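4.2 Snacks on the bed: where small packets gather

The kitchens gave us the tidy part of the story, with jars on shelves and tins in cupboards. The sleeping and sitting rooms gave us the part we enjoyed most. In both Fladodari and Asau, a good share of the food that people described as "for now" never went near a shelf at all. It lived on soft furniture, on top of whatever cover was spread there, and it moved when the cover moved. We had expected a few stray wrappers. We found whole small larders (our own term, and we are fond of it), with sweets, sachets and bags of dried food lying side by side among the folds!

We use "soft surface" for any bed, sofa or floor mattress with a textile cover, and "loose packet" for any wrapped food item resting on it without a tray, bowl or box. Bags that had been opened and closed again are treated as a group of their own, as the way they are closed says a lot about how they are used. A knot, a twist, a peg and a separate tie each ask for a different amount of effort, and people had firm views on all of them.

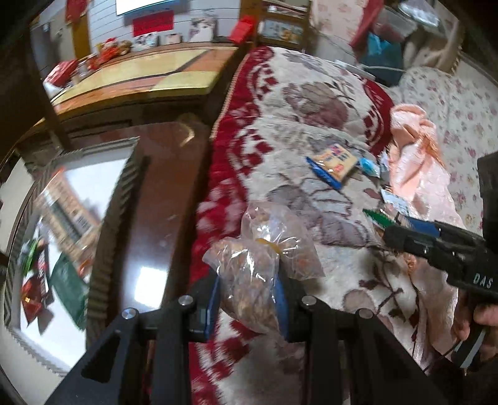

Figure 3. Clear bag of brownish, crumpled-looking food pieces closed with a yellow tie, above a flowered plush blanket with several small packets on it.

The tied bag in Figure 3 is a lovely case. The tie sits at the middle, with a fuller lobe on one side and a looser one on the other, so the bag has something like a waist. Perić's scheme for household packaging has only "open" and "closed", and a bag like this strains it: closed, certainly, but with plenty of slack film beyond the tie. We therefore added a third label, "waisted", and it proved useful straight away in the Asau material.

The blanket matters as well. Thick plush holds a packet at a tilt, as with the cream-yellow one in the figure, and large printed flowers make small wrappers surprisingly hard to pick out. When we sorted our 100 soft-surface records, the patterned covers took far longer to go through than the plain ones, and we went back over them in December with fresh eyes. Extra cloths laid along one side, like the peach-pink fabric here, add more folds to check.

How far these larders depend on the season is a question we take up with the Trarkholm records in Section 5.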